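Kovau login leak, anyone else get the letter?

Small Business Security board > Breaches and notices

galley_ops
Dec 9, 2019
Got the notice from Kovau this morning. We use them for the online store checkout, 31 of our customers on the list so far. Letter says names, emails, "partial payment details". What does partial mean?? Called support, 50 minutes on hold, then dropped.
Anyone know if the last four digits counts or if its more than that

tmarsh
Same letter. Ours says last four plus expiration date. No security codes. Check page 2, small table at the bottom.

galley_ops
There was no page 2 in mine. Great.

Stijn Aerts
Ask for it in writing. We're on the Idden plugin that sits on top of Kovau and Idden sent a totally different notice, says passwords too. Hashed, but doesn't say how. So one of them is wrong.

tmarsh
Or they're both right, and it's two different databases. Idden keeps its own logins.

Stijn Aerts
Then why the same dates in both letters? Same access window, to the day. I don't buy it.

paperclip9
Change every password, kill the API keys, make new ones. Argue later.

galley_ops
Keys done. Took the checkout down while I did it, lost a couple orders probably. Do I have to tell customers myself or does Kovau do that?

Frans Maes
Depends on your state and your contract. In most cases the store is the one that has to notify, even if the vendor got hit. Read the data section of your agreement. Ours makes Kovau pay for the mailing but WE have to send it.

paperclip9
Disagree on waiting to read the contract. Send a short email today. Customers hear it from you or they hear it from their bank

Frans Maes
And if you send the wrong facts you get to send a second one. We did that in January with the other thing, said no card data, had to take it back four days later. Lost more people over the second email than the first.

tmarsh
+1 Frans. Call your insurance first too. Some cyber policies won't pay for notices they didn't approve.

galley_ops
Policy has a $2,000 deductible. For 31 people lol. Cheaper to buy stamps

Stijn Aerts
31 so far. Ours started at 12 and is past 100 now. They keep adding.

galley_ops
ok that's not what I wanted to read

Stijn Aerts
Sorry. Save the server logs now, before they roll over. Whatever you have, copy it off the box.

kuipers_parts
Coming in late, we're on Kovau as well, wholesale side, no letter at all. Does no letter mean we're fine or they just haven't got to us? Rep says "retail accounts only" but wouldnt put it in an email.
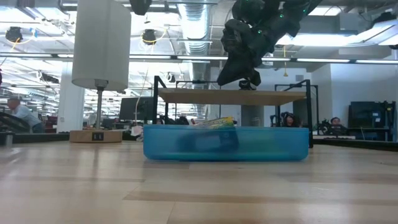

Kuipers Parts | small lots, shipped weekdays

Re: no letter

Frans Maes
Rep on the phone means nothing. Treat it as not fine. Rotate keys, look at your admin logins for the dates in the letter tmarsh has.

kuipers_parts
Will do. tmarsh can you post the dates?

tmarsh
At the shop, letter's at home. Tonight.

paperclip9
Still say email the customers today.

Frans Maes
Still say don't.

galley_ops
Got a callback!! They're resending the full letter, both pages. Insurance wants a copy before anything goes out so I'm holding the email til then. Will update when I have teh table.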